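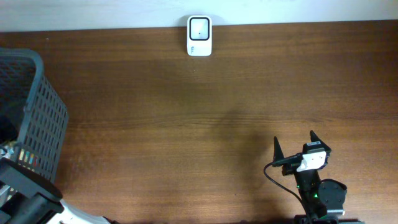 Equipment Planning for the Two-Arm Tabletop Station
Final Report, Robotics Project Course
Vunddale College, Skinner Lab

14 shares | 2 comments

1. Purpose

The two-arm station in the Skinner Lab has been used by one project group per term. Starting in September it will be used by several groups, and the department asked our team to work out what needs to be bought before then. We were given a limit of $600 for everything except the arms themselves, which the lab already owns. This report covers how we made the list, what we put on it, what we left off, and what we think the next team should plan for.

Our original proposal was for a sorting task. The planning part was supposed to be a short appendix. By the middle of the term we had spent more hours waiting on parts than running the arms, so we asked to switch, and the request was approved. Some of the sorting work is still mentioned here where it affected a purchase.

2. What the station needs to do

The groups scheduled for next term all want tabletop tasks with household items. That means picking small things up, moving them across the table, and putting them in or next to a container. None of the groups needs to lift anything heavy, and none needs the arms to move off the table. We used those limits for the whole list. If a part only helped with heavier work, it came off.

We also assumed that each group will take the station over from another group on the same day. Changeover time matters more than we first thought. A loose bolt is a small problem for a group that has the station all term, and a large one for a group that has it for an hour.

3. How we made the list

We started by writing down every part that had been replaced, borrowed, or gone missing, using the lab notebook and our own notes. That gave us 32 items. Many were the same thing under different names (the notebook has "finger pad," "tip," and "gripper rubber" for one part), so the real list was shorter.

Each item was then marked in one of these ways:

Stops work -- the station can't be used until it is replaced
Slows work -- a group can continue but loses time
Nice to have -- no group has asked for it

We priced the first group completely, then the second, and only looked at the third with whatever was left. Prices were taken with shipping included. In our first draft we left shipping off, and the total looked much better than it was. Several of the small parts cost more to ship than to buy.

4. Arms and grippers

The arms are not part of the budget but most of the budget goes toward keeping them running. We considered asking for a third arm as a spare. It would have needed a separate request and a second quote, and it would sit in a cabinet most of the year. We decided against it and put the money into parts.

The parts that wear are the gripper fingers and the cables. Fingers hit the table when a group is learning to control the arm, and they hit the sides of containers when a group is careless. We compared buying finished fingers from Jedetti with printing our own in the lab. The printed ones cost very little in material. They also take up the printer for most of an afternoon, and the ones we made in our first batch didn't fit because we measured from a worn finger. We recommend buying 4 finished fingers to keep in the drawer and printing more when the printer is free. The drawing file has been corrected and is saved in the project folder.

For cables, we recommend one spare of each type used at the grippers. A cable there has to bend every time the arm moves, so it needs some slack, but a loop that is too long can catch on things placed beside the arm. We bought one cable that was too short to use. The length to order is the length measured with the arm fully extended, plus a loop that clears the joint. Please measure it with the power off and the arm moved by hand.

5. Table and containers

The table is staying. We looked at a metal-topped workbench from Postden, which would allow the arms to be bolted down in more places. It was over the limit by itself before shipping. The other argument for it was that a matte surface would help the cameras. Our tabletop has a wood finish that picks up light, and from the wrist camera part of it can wash out. We think a change in lighting will solve most of this for much less money, and a roll of matte paper can cover the working area if it doesn't.

Containers turned out to need more thought than the table. We tried cardboard boxes during the sorting work. They were free but they went soft at the corners and slid when a finger touched them. Plastic baskets hold their shape and they are cheap enough to buy several at once.

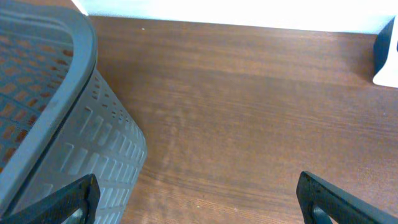
A basket with a wide, rounded rim leaves the operator some room for error when coming in from above. The openings in the sides are a problem for very small items, which can stick partway through, and fingers can snag in them if the arm comes in low. For next term we recommend two sizes of basket and one solid-walled bin. They should be light enough that a collision moves the basket before it damages the gripper. For that reason we do not recommend clamping baskets to the table, although one team member still disagrees and wants it noted.

Tape marks on the table would help groups put the basket back in the same position between runs. Tape is on the list. It was one of the most used items in the notebook and it had never been budgeted. Everyone had brought their own.

6. Lighting

The lab has overhead lights and a wall behind the table that is pale and reflects a lot. In some camera views the wall comes out nearly white. The arms also throw shadows across the middle of the table, where the work is done.

We compared a single large panel light with two small clamp lights. The panel gives softer shadows and has its own stand. The clamp lights can be moved to either side and cost less as a pair. We chose the clamp lights. We borrowed one for two sessions and found that aiming it at the table directly made the glare worse. It should be pointed at the ceiling or at a card. The card is also on the list.

We did not get time to test a dark cloth over the wall. It would cost almost nothing, and the next team should try it before buying any more lighting.

7. Items left off

A new control computer. The current one is slow to start but runs both arms and the cameras. It should be requested separately.

A rolling cabinet. Useful, but the drawer under the table is enough if it is sorted.

Extra cameras. Two groups asked for an overhead camera. We think they should first try moving the one the lab has, and the mount for that is on the list under "slows work."

A large set of matching practice objects. Postden sells one for classrooms. Groups can bring items from home, and what they bring is closer to what they want to work with anyway.

8. Budget result

The items that stop work took up a little over half of the $600. The items that slow work used most of the remainder. We left a small amount unspent on purpose. During our own term we needed a replacement part twice and had to wait for approval both times, and having money already set aside would have saved most of that wait.

The order should be split into two parts. Fingers and cables come from Jedetti and have the longest lead time, so they go in first. Baskets, lights, tape, card, and the camera mount can be bought locally in the last week before the term starts.

9. Problems with this plan

Our record of what breaks comes from one term and mostly from one group. If the new groups drive the arms harder, the number of fingers is too low. We also had no failures in the motors, so we have nothing in the budget for them. A motor failure would use up everything left over and probably more. We asked if the lab has a repair fund for this and had not received an answer when the report was due.

The notebook is also incomplete. People write down when something breaks but often not what fixed it. We made a one-page form with blanks for the part, the date, the fix, and who supplied the replacement. It is taped inside the drawer.

10. Work remaining

Confirm the Jedetti quote, which expires before the term ends
Measure both gripper cables again
Test the cloth on the back wall
Sort the drawer and throw out the worn fingers
Move the final price sheet into the shared folder

2 comments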